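Section 6: Putting the old tower to work as a music server

By now you've read my section on choosing a machine, so I'm going to assume you have a desktop tower with its side off and a bit of space to work in. Mine came from a clear-out sale in Vernotville and had 341 albums to hold on its first night. It's still going!

Before you start: shut the computer down, pull the power cord out of the wall, and press the power button once with the cord out. Touch bare metal on the case before you touch anything else inside.

1. Lay the tower on its side with the open side facing up.

2. Find the power supply, the processor and the memory slots. You won't be changing any of them, but I like to know where everything lives before my fingers go in. 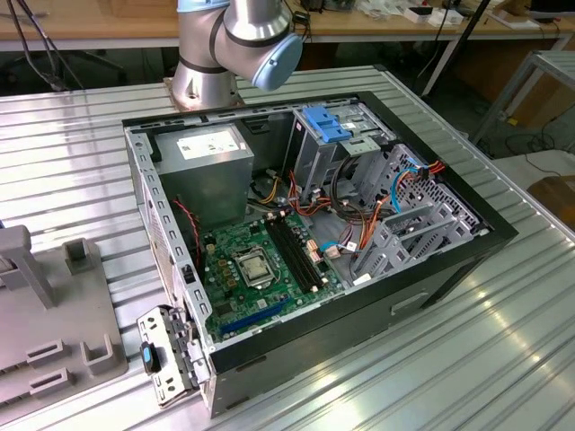 Do I need a fancy sound card for this?
A plain one is fine, and if your amplifier takes USB you can skip the card completely. I ran mine through a little Proko USB box for years and only swapped it when I moved the stereo to another room.

3. Fit the music drive in a free bay and screw it down on both sides. A drive that can wiggle will hum, and you'll hear it in the slow movements.

4. Plug in the data cable, then the power cable. Both go in only one way around, so if you're pushing hard, stop and flip it.

Caution: don't reuse a power cable from a different power supply, even if the plug fits. I killed a perfectly good drive that way (and said some words).

5. Tuck the cables away from any fans. I use the cheap reusable ties, because I always end up going back in. 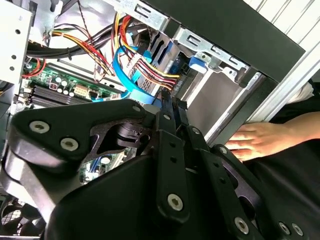

6. Put the side panel back on, stand the tower up, and connect the network cable. Wi-Fi works, but mine used to drop out whenever somebody ran the microwave, so I gave in and drilled a hole in the wall.

7. Start the computer and install Lurside, the music software I use all through this guide. Pick "Home library" when it asks, and say no to the cloud backup for now. We'll get to that in the next section.

8. Point Lurside at your music folder and let it scan. My first scan took 40 minutes, and the progress bar sat still for a good chunk of that. Leave it alone and go make dinner.

Note: if your album covers come up wrong, don't fix them one by one yet. Giorgia Serra wrote to me after correcting 811 of them by hand, and then a second scan wiped out the lot. Turn on "Keep my edits" first, under Library, then rescan, and then do your fixing.

9. On your phone or tablet, open the Ruggiero player app and choose your server from the list. If the list is empty, check that the phone is on the same network. Guest Wi-Fi won't see it.

10. Play something you know really well, all the way through, and listen for skips between tracks. If you get gaps on a live album, set "Gapless" to on in the player and restart the app.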